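台式电脑机箱

最后修订：2019年3月25日　　撰稿：本站编辑部

台式电脑机箱，简称机箱，旧时也有人叫它“主机”，是用来容纳主板、电源、硬盘及其他部件的外壳。把机箱叫作“主机”的习惯至今未绝，在某些办公室里它还被称为“CPU”，维修人员听到“我的CPU上面放了盆绿萝”时，通常已经学会不去纠正。

机箱不参与任何运算。它不会让电脑变快，却有本事让电脑变慢、变热、变吵，这使它在各类部件中占据了一个颇为特殊的位置：买的时候最后考虑，用的时候天天看见。

一、名称

中文的“机箱”一词由“机”与“箱”组成，含义一望便知，因此很少有人为它的词源争论。英文中则有case、chassis、tower、enclosure等多种叫法，严格来说各有所指，chassis偏重骨架，case偏重整体，tower只指立式。不过在购物网站上，这几个词大体按照标题还剩多少字来选用。

“塔式”的说法来自竖立的摆放方式。按高度又分全塔、中塔和迷你塔，三者之间的界线由厂商自行解释。一家厂商的中塔比另一家的全塔还高，是这个行业里司空见惯的事。

二、沿革

早期的个人电脑多为卧式，机箱平放在桌上，显示器压在机箱上，键盘摆在机箱前。这种布局十分节省桌面，前提是使用者从不需要打开机箱。每加一条内存，就得先给显像管显示器找个去处，而那种显示器的重量足以让人重新考虑是否真的需要内存。

后来机箱站了起来，先站在桌上，随后被请到桌下，从此与灰尘、拖鞋和吸尘器为伴。立式机箱的普及常被归功于散热和扩展的需要，也有人认为主要原因是显示器变大了，桌子没有变大。

很长一段时间里，机箱的颜色只有一种，商家称为“米白”“象牙”或“电脑灰”，几年之后则统一变为黄色。这种变黄与塑料中的添加剂和光照有关。网上流传着多种漂白办法，效果参差，有的能让面板恢复原貌，有的能让面板出现云彩一样的花纹。此后黑色成为主流，理由据说是更显专业，实际的好处是不显旧，坏处是极显灰。

再往后是透明侧板与灯光的时代。机箱内部从此成了需要整理的地方，理线也由一项维修习惯变成一门爱好。习惯上，线缆从主板托盘背后绕行，正面看去井井有条，背面则用侧板用力压住。评价一台机器理线水平的高低，通常只看正面，这是玩家之间的一种默契。

三、规格

机箱的规格主要取决于它能装下哪种主板。常见的主板规格有ATX、Micro-ATX和Mini-ITX，依次变小，价格却未必依次降低。规格统一的好处是，不同厂家的主板可以装进不同厂家的机箱，螺丝孔位一一对应，偶有一个对不上的，多半是铜柱少拧了一颗，或者多拧了一颗。后一种情况较为严重，可能造成短路。

品牌整机则另有一套想法。大厂的商用机型常常采用自定的主板形状、自定的电源接口和自定的前面板插头，其设计本身往往相当周到，拆装也方便，只是不打算与外人来往。想把里面的主板移到通用机箱中的人，一般会在前面板开关线的那一步明白这一点。

以虚高的编号著称的机箱厂Plalero曾推出过型号为300的入门机箱，加宽版叫489，窄版叫51。三个数字与任何一项尺寸都没有关系，说明书里也未作解释。同行Clarska的做法较为朴实，历代产品都叫“标准型”，改款时只在包装上加“新”字，旧货与新货并排摆放时，店员须凭重量分辨。

四、材料与结构

大多数机箱的骨架以镀锌钢板冲压而成，面板用塑料，讲究些的用铝。钢板厚薄是老用户评判机箱的首要标准，检验的方法是用指节敲侧板，听声音。声音沉闷为佳，清脆则次之，若侧板随之凹下去，一般不再往下检验。

廉价机箱的另一特征是边缘不卷边。装机者的手背对此比眼睛更敏感。旧时有“装机不见血，开机点不亮”的说法，流传甚广，并无任何根据，但在手已经划破的时候，确实能起到一些安慰作用。

固定侧板的方式有螺丝、手拧螺丝、卡扣和拉杆几种。“免工具设计”指的是拆装时不需要螺丝刀。多数免工具机箱的主人最后还是去找了螺丝刀，因为其中总有一颗螺丝在工厂里拧得很紧，手指拧不动。

散热方面，冷风一般由前下方进入，热风由后上方排出，这称为风道。风道理论在论坛上得到了充分的讨论。装有防尘网的机箱能把灰尘拦在外面，待灰尘拦得足够多时，也就把风一并拦在外面了。

五、拆装与清理

清理机箱的周期，各种手册的建议差别很大，实际周期则由噪声决定：风扇响到盖过说话声的那天，就是清理的日子。在南方，这一天多半落在7月。

动手前应关机、拔掉电源线，再按几下开机键放掉余电，并摸一摸接地的金属。将机箱放倒，拆下侧板，让主板一面朝上，是通行的姿势，散热器和内存都可以垂直取放，掉落的螺丝也会留在看得见的地方，至少有一部分会。需要拆处理器时，先松开压杆，掀起固定框，竖直提起处理器，此后不要碰插座中的触点。触点弯了以后可以用针拨正，成功者会在网上发帖，失败者一般不发。
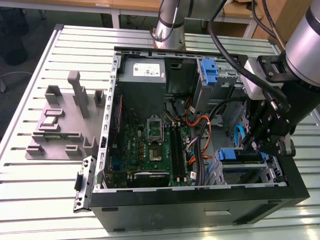
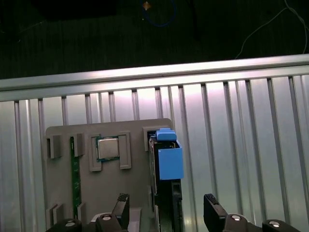 电源不宜自行拆开。电源内部的电容在断电后仍可能存有电荷，外壳上的警告文字平时少有人读，却是整台电脑上写得最诚恳的一段话。清理电源，只须从外面向进风口吹气，并在吹之前把脸移开。

零件拆下后应分类放置。经验表明，装回去时剩下的螺丝若在2颗以内，机器通常仍能正常运行，这也是许多人从未认真找过它们的缘故。剩下的螺丝习惯上收进一只小盒，与历年剩下的放在一起，再也用不上，也不能扔。

六、重复使用与回收

机箱是台式电脑中寿命最长的部件。处理器几年一换，机箱只要没有生锈，便可以一直用下去，先后装过几代主板的机箱并不少见。它的前面板上往往保留着光驱的位置，打开挡板，里面什么也没有，或者塞着当年的说明书和驱动光盘。

退役机箱的用途很广，有人拿来作鞋架、信箱和猫窝，猫对此的态度并不一致。二手商Londaro按公斤收购空机箱，带侧板与不带侧板同价，因此送到那里的机箱大多不带侧板，侧板留在家里垫花盆。Shenoy则只收整机，条件是能够开机，至于开机之后能否进入系统，收购单上没有这一栏。

钢制部分可作废铁回炉，塑料面板需另行分拣，电路板应交给有资质的处理单位。硬盘在送走之前须取出或清除数据。忘记这一步的人，常常是在对方已经开车离开之后想起来的。

七、相关条目

主板；电脑电源；散热器；光驱挡板；剩余螺丝

阅读 489　评论 51　分享 2

联系编辑部　|　版权所有，转载请注明出处　|　返回顶部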